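Section 5: Setting Up the Erkik Press and Laying Out Your First Shirt
Updated Aug 13, 2025 by Lụa Giáp

Okay, your press is out of the box, the foam is all over the floor, and you want to put a name on a shirt. I do too, every time! This section gets you from a cold press to a finished shirt. If you haven't checked the power cord and the hinge bolts yet, go back to Section 4 first.

What you need on the table
The Erkik press with its 9-inch plate
Donati transfer vinyl (I use the matte kind, it hides my mistakes)
A cover sheet, a lint roller, a ruler, some heat tape
A cotton shirt, washed without fabric softener

Heating it up

1. Set the press on something solid. A folding card table will wobble when you pull the handle down, and you'll feel it.

2. Plug it straight into the wall. No extension cords, please.

3. Hold the round button until the display lights up, then tap the up arrow to 330. That's Fahrenheit. If your display shows a little C in the corner, hold both arrows together until it flips over.

4. Leave the lid open while it heats. The beep means the plate is ready (mine is loud enough to hear from the kitchen, but stay in the room anyway).

CAUTION: The plate and the metal rim around it get hot enough to burn you right away. Keep your sleeves and cords out from under the lid, and don't reach across an open press to grab something on the other side. I keep everything on the handle side now.

NOTE: If the number drifts up and down a few degrees after the beep, leave it alone. I spent most of July fiddling with mine before I read the sheet Idoreo packs in with it.

Laying out the letters

5. Run the lint roller over the shirt, front side, then press the bare fabric for 5 seconds. You're getting the creases out and drying off any dampness.

6. Open the Jultatico layout program and type your word. Flip it to mirror image before you cut. I still forget this, and I have a drawer of backward letters to show for it.

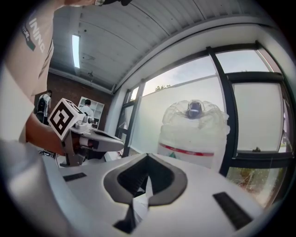

7. Decide which way the word is going to read. Across the chest is the easy one: fold the shirt in half lengthwise, press a crease with your thumb, and line the middle of the word up with it. Going down the shirt takes more fussing, but I love how it looks. Think of white capitals on beige, like the NINO running down the T-shirt in the photo. For a layout like that, pick Rotate in Jultatico, keep the letters as one strip, and tape both ends of the strip before you check it with the ruler. If the word is longer than your plate, cut it in two and do two pressings, with the cover sheet over whatever is already down.

8. Hang the shirt up with the strip taped on and step back. Letters that look straight on the table can lean once the shirt is hanging.

Pressing

9. Lay the shirt flat on the lower pad, with buttons, zippers and thick seams hanging off the side. Put the cover sheet on top, close the lid, and press for the time printed on your vinyl's label.

10. Lift the lid, slide the shirt off by the hem, and let it cool before you peel. Peel slowly, low to the fabric. If a corner lifts with the backing, lay it down again and give it one more short press.

CAUTION: When you're done, switch off, unplug, and leave the lid open. Don't pack the press away until the display has dropped well under 200 and the plate has had plenty of time to cool completely after that.

Washing instructions and fixing lifted edges are in Section 6.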